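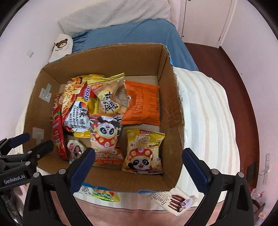

In January, a delegation from the Espinoza Consumer Network visited the Tarnthorpe fulfillment center, where rewards for the Fanis loyalty program are sorted, packed and mailed to members. The visit was arranged at the request of members who had asked how points become goods, and why some rewards take longer to arrive than others. Fanis members earn points by completing surveys, scanning grocery receipts and shopping through partner stores, and may exchange them for gift cards or for items from a printed catalog. Among the catalog items the snack assortment remains a frequent choice, and an open cardboard box packed with snack packages, a tall red packet standing nearly upright against one side, gives a fair idea of the appeal of such a reward. Gift cards are still requested far more often than any other item.

The delegation was received at the front office by Domingo Farías, operations manager, who led the tour and answered questions throughout the morning. Tarnthorpe employs 23 people on the day shift and handles rewards for two programs, Fanis and Cultside. The two are kept on separate floors, with separate stock records.

The first stop was the order room. Requests placed before 10 a.m. are printed the same day and checked against the member's point balance. Orders with a mismatched mailing address are set aside, and the member is contacted by email. Mr. Farías noted that an old address is the most common cause of delay, and asked that members review their account details before redeeming points.

On the packing floor, the delegation observed how catalog orders are assembled by shelf number. The center sent out nearly 4000 parcels in the month before the visit. On the morning of the tour, 402 orders were waiting, most of them for household goods and small kitchen items.

Several questions concerned the minimum balance. Fanis requires 300 points for the smallest reward, and the delegation asked whether a lower threshold might be considered for new members. Mr. Farías explained that thresholds are set by the program office — the center has no part in that decision — and agreed to forward the request in writing.

The visit closed with a short session on returns. Damaged items may be reported through the member account, and points are restored once the report has been approved. Digital gift cards cannot be returned after the code has been opened.

The Network thanks Tarnthorpe and its staff for their time. Members who wish to submit questions for the planned visit to the Cultside program office may do so through the contact page.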